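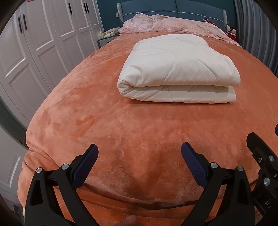
Flendov lullaby collection: README and data card

05/05/2025
By Rowena Barredo

Flendov is a collection of lullabies and bedtime songs as people remember singing them, or being sung to, at home. Version 2 has 516 songs in it, and I'm delighted with how it has grown. The first version was mostly things you could find in any nursery book. This one has songs about lost buttons, a very long one about a ferry, and several that are clearly football chants slowed down until a baby will put up with them.

If you study song, language or family life, or you just like reading other people's verses, please dig in!

What's in the folder

songs.csv has one row per song. The words themselves are in the texts folder, one plain text file each, named by song number. The tunes folder holds written-out melodies for 91 of the songs, in ABC notation, which opens happily in any text editor. All together the texts come to over 3000 lines of verse.

notes.txt is a running file of odds and ends, mostly Bevan Tuhiwai's remarks on where one song seems to have borrowed from another. It's untidy and I love it. Read it with songs.csv open next to it.

Columns in songs.csv

song_id: a number, never reused, even if a song is withdrawn
first_line: as sung, in the original language
language: the singer's own name for the language
english: a plain English version, line by line, or blank
learned_from: mother, grandfather, neighbour, radio and so on
sung_to: child, sibling, pet, self, unknown
variant_of: the song_id of a close relative, if we're confident
tune: yes or no
checked_by: initials

A word on learned_from. We began with a fixed list and had to give it up, as people kept telling us lovely things that wouldn't fit in it (one answer is "the lady upstairs, through the floor"). It's now free text, with a second column, learned_group, if you need something tidy to sort by.

How the songs were gathered

Most came in through a short form, and the rest from long conversations. Viola De Luca did nearly all of the conversations and has a real gift for them. People would say they only knew one song, sing it, then remember the other half of something else while she was putting her coat on. Those second songs are some of the best in the collection.
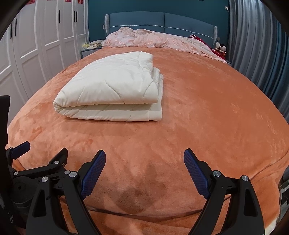
We asked everyone for the words as they sing them, wrong notes and muddled verses included. Please don't correct them. Song 212 has a line that makes no sense in any language, and three generations have sung it that way. If you spot what the original must have been, put it in notes.txt and leave the text file alone.

Jabari Barasa wrote the tunes out by ear. Where a singer drifted in pitch he has picked the key they started in. Grace notes are marked only where they came back the same way each time, so treat the ornaments as a sketch.

Translations

The English versions are meant for understanding and won't sing well. Some words were left as they are, especially the soothing ones. There is no good English for half the sounds people make to a sleepy child, and I'd much sooner see them on the page as they are. Ibrahim Dauda went through the line breaks so that each English line sits against its partner, and it makes such a difference to read them side by side.

Things to be careful with

- The collection says nothing about how common a song is. A family of keen singers can fill a whole page by themselves.
- Spelling follows the singer or the person who wrote the words down. The same word may turn up two ways in one song.
- The sung_to column has a lot of unknowns.
- variant_of is a judgement. Bevan and I still disagree over the two moon songs.
- Version 1 had a sorting fault that put a few first lines beside the wrong number. If you have old notes based on it, check them against the new file.

Using and sharing

You're welcome to read, quote, teach from and sing anything in here. Please give the song number and the version. Recordings aren't included, as singers agreed to the words and tunes being shared but not their voices. Anyone who gave us a song can ask for it to be taken out, and its number then stays empty.

Sending us more

Yes please! The next round opens in October. Half-remembered songs are very welcome - a single verse is plenty - and so are new ones made up on the spot at three in the morning. Tell us who you had it from if you know, and what you call the language yourself.

Contact: write to Rowena Barredo, Flendov collection
© 2025 the Flendov contributors
Back to top

Related
Shim: counting-out rhymes and skipping songs
Ekix: a small word list of family nicknames
Amow: kitchen sayings, first batch
Flendov version 1 (kept for reference)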